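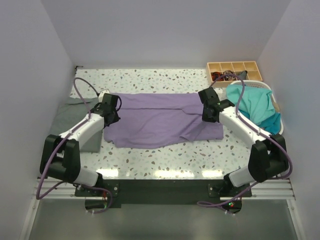

Home | Log | Notes | Archive | Search

August 29, 2021
Posted by the author of the Trultiston bench log

Retrained overnight on the full set, 327 folding demonstrations, up from the 289 used in the last report. The 38 new ones all start with the cloth stretched between both grippers. In the old set that state only came up in passing, and the policy treated it as a place to hurry through. It would let go with one arm while the other was still pulling, and the cloth slid sideways before the first fold.

Main change in this run is the action chunk. Since May I have predicted short chunks and replanned often, on the theory that cloth needs fast correction. Replanning often gave me two arms that disagreed. Each new chunk moved the left and right targets by slightly different amounts, and the cloth took up the difference as slack or tension. Longer chunks with overlap averaging removed most of that. The width between the grippers now holds steady through the whole stretch phase. The gripper current traces from Vimesix show it clearly, one flat section where there used to be a sawtooth.

Loss curves tell me nothing useful here. The short-chunk and long-chunk models end up at nearly the same validation error and behave very differently on the table. I am going to stop putting that plot in the reports.

Remaining failures are of 2 kinds:

- Grasp too far in from the edge. The fold comes out with a flap hanging past the line.
- Late release on the right arm. The corner gets dragged back after it has been placed.

The second looks like a labeling problem. The gripper command in the Tzanetos logs lags the measured opening, and I trained on the command. Relabeling from the measured opening is a short script. Should have checked this in May when the first late releases showed up.

Thin knits are still harder than anything else. They curl at the hem once the tension comes off and the second fold starts from a shape the policy has hardly seen. Towels are fine. I would like up to 1000 demonstrations before claiming anything about garments in general, and at the present rate that is a long way off.

Tried the Leveo simulator again for pretraining. Its cloth is too stiff at the default settings and it settles too fast. Gave up after lunch.

Next: relabel, retrain with the same seed, repeat the stretch test with the same start poses. Leave the chunk length alone until that is finished.

Contact | Copyright Trultiston bench log | Back to top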